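4.2 Sandwich assembly

The sandwich task has two arms, one pink plate and a clear tray on either side of it. Ovbridge was trained on 1,946 demonstrations, most of them by Odera and Seixas, neither of whom now eats lunch at their desk. Fig. 5 is a wrist view.
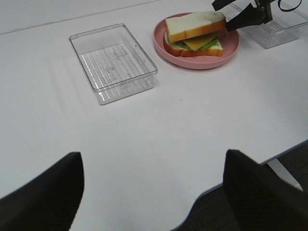 Fig. 5. Wrist view: cheese and lettuce between two slices, with a finger of the other arm at the top slice.

We score a layer as placed if it rests on the bread. Neatness is not scored, a rule adopted after we had tried scoring it.
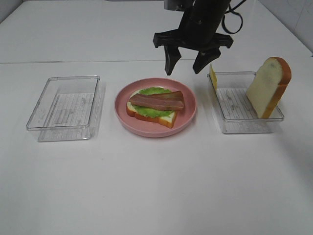 Fig. 6. Fixed view: lettuce and bacon on the bread, with a second slice upright in the right tray.

Lettuce is the least cooperative ingredient. A leaf offers the planner a great many edges and commits to none of them, so we raised the grasp limit to 3 attempts per layer.
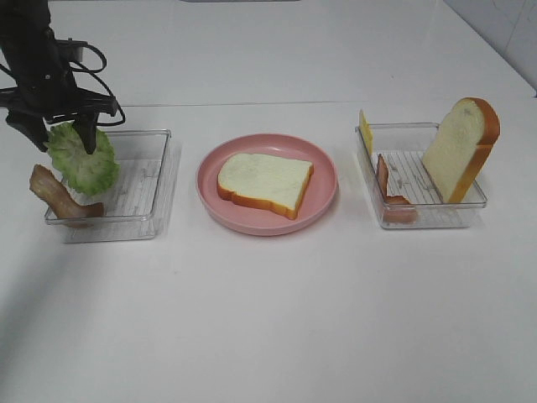 Fig. 7. Lettuce held near its top edge, over the rim of the left tray.

Bacon comes second. Its bends suit the eye better than the gripper, and the policy of Makhubela and Antunes treats each strip as a fresh insult. Results over 70 trials are given in Section 4.3.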